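Search this site
Enter keywords
Go

How to Write a Poem About One Object (Without Telling Us What It Means)

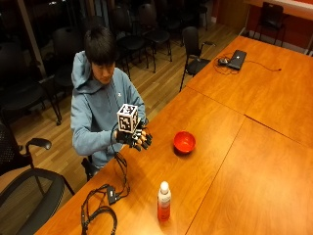
Most advice on the object poem starts with choosing the right object, and I don't trust most of it. You'll be told to pick something that "speaks to you," and people then come back with a grandmother's ring or a dead father's watch, already so full of feeling that the poem has nowhere to go. Try something dull. Take a small white cube with black square patterns printed on its faces, held up at chest height by someone with his head bent over it. No ring, no grave. You have three faces in view, a hand in a black glove, and a person looking. Can you get eight lines out of that before you say a word about loneliness? If you can't, the ring wouldn't have helped you. It would only have hidden the trouble longer.

What follows is the method I use with my evening group. I have doubts about methods, this one included, so I've said where it tends to fail.

Step 1. Write down what is there

Set aside 13 minutes and a sheet of paper. Full sentences, no line breaks. Color, edge, weight if you can lift it, where it sits. If you write "like," cross it out and keep going. This will be boring, and by the middle you will want to stop. Stay with it. The first few sentences are usually things you knew before you looked.

I used to allow similes at this stage. Kerstin Fröhlich talked me out of it after I read her a page in which a kettle was like a bishop, a bomb and a sleeping cat within 4 lines. She asked which one it was. I had no answer.

Step 2. Throw out the adjectives that are really opinions

"Gray" can stay. "Lonely" goes. So do "humble," "forgotten," "ancient" (unless you know the date) and above all "simple." Poets call things simple when they have stopped looking at them.

Be careful here, though. Some handbooks tell you to strike every adjective, and the result reads like a shipping list. I'd keep any word a stranger could check by walking over to the thing.

Step 3. Find the verb

A still object doesn't do much, which is why so many object poems lean on "sits," "waits" and "rests." "Waits" is the worst of them. A chair doesn't wait. You are waiting, and you've handed the job to the chair.

Look for verbs in what touches the object. What leans on it? What does it stop from falling? Where does the light get to and then quit? In Jana Stüber's poem "Udarside," the strongest line belongs to a gatepost, and the verb is "splits." She had "stands" there for two years.

Step 4. Break it into lines

Now copy your sentences out as verse. Try it first in lines of four beats, read aloud, with a pencil tapping if that helps. Then try short lines, two beats. One of the two will sound false almost at once.

The usual rule is to end each line on a strong word. I've never seen much proof of it. End every line on "bone" or "stone" and you get a kind of drumming that wears out by the second stanza. Let a few lines end on "of" or "and" and see whether the next line earns the wait. Often it won't. Put those back.

Here is a draft from the group, by Lotte Maes, given with her permission:

The lid is off. The jar has kept
a ring of salt along its lip
where someone's thumb has broken it
and gone on into the dark.

I like the third line. I'm less sure of "the dark," which feels borrowed from another poem, and Lotte agrees with me on some days.

Step 5. Allow yourself one turn

Somewhere past the middle you may leave the object once. A memory, a question, a person coming into the room. Once only. If you leave three times, you have an essay with ragged margins.

Kenji Achterberg argues that the turn should be cut from every poem, and he publishes accordingly. I've read his chapbook Pledorari through, and there are pages I admire, but by the end I badly wanted a person in it. You may feel differently.

Step 6. Cut the last two lines

Nearly every first draft ends by explaining itself. Cover the last two lines with your hand and read the poem again. If it still stands, they go. If it falls over, the fault is probably higher up, so look there before you put them back.

A note on form

People ask whether this should be done as a sonnet. You can, but fourteen lines tempt you to argue, and an object poem that argues is usually scolding the reader. Three quatrains are plenty to begin with. Rhyme if you like. Half rhyme (salt/silt, lip/keep) is easier to live with over a whole page.

As for the prompt cards and the "image decks" sold for this sort of thing, I tried a set for a month last April and wrote nothing I kept. A bus ticket did just as well.

Next time: rewriting the same draft in the second person, and why I mostly change it back.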